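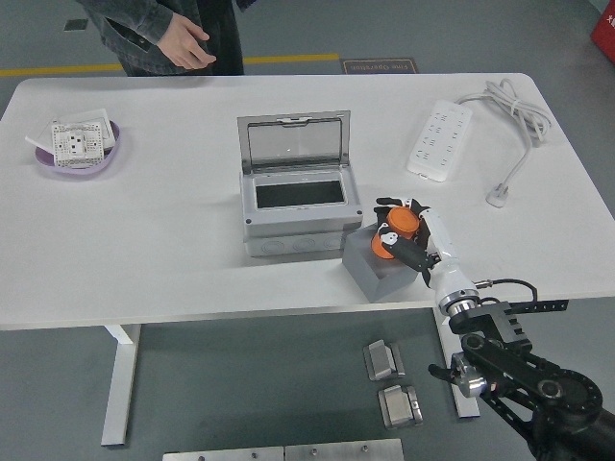
*Gray electrical enclosure with a clear hinged lid, open on a white table.*

**Irville, Jun 25, 2024.** Hi, it's Waraporn Ongart, and I've got news I've been sitting on since April: Ammann is opening a parts counter in downtown Irville! Yes, a real one, with a door and a bell and a person behind it who'll talk to you about cable glands for as long as you like (that person is me, most mornings).

If you've bought from us before, you know we've been mail order only. That worked fine for contractors who order the same box by the case. It worked a lot less well for the folks fixing up an old garage, or wiring a pump out by the garden, who'd call me up and try to describe the size of a hole over the phone. I love those calls, I really do, but it's so much easier when you can put the thing on the counter and we both look at it.

So that's what we're doing. The counter is in the old Bundero building, on the side facing the parking lot. We'll stock 390 items to start, and anything else in the catalog can be sent over from the warehouse for pickup at no charge. Weatherproof boxes, conduit fittings, terminal blocks, breakers, labels, all the little bags of screws that go missing. If you want one locknut, you can buy one locknut.

I'm also really happy to say that Braulio Bautista is joining us to run the evening classes. Braulio spent 16 years as a residential electrician before he took up teaching, and he has a way of explaining grounding that finally made sense to my brother-in-law, so I have high hopes for everybody else. The first class is called Outdoor Boxes Without Tears and covers picking the right size, keeping water out, and what to ask your local inspector before you start. It costs $19 and you get a workbook to take home. Space is limited, so sign up early!

"People are a little scared of this stuff, and some of that is healthy," Braulio told me when we were planning the schedule. "I want them to know which jobs they can take on and which ones they should hand to somebody licensed."

Trade customers, your accounts carry over and your pricing stays the same. Just give your account number at the counter. Returns on unopened items can come to us too, even if you ordered them by mail. We're using Claltik for class sign-ups and pickup notices, so please check that we have your current email.

Doors open at 7 a.m. on weekdays, and there'll be coffee and doughnuts the first week, until we run out.

**Press contact:** Waraporn Ongart, Ammann, Irville. Call the main line and ask for extension 451. I'm glad to set up a visit or an interview with Braulio.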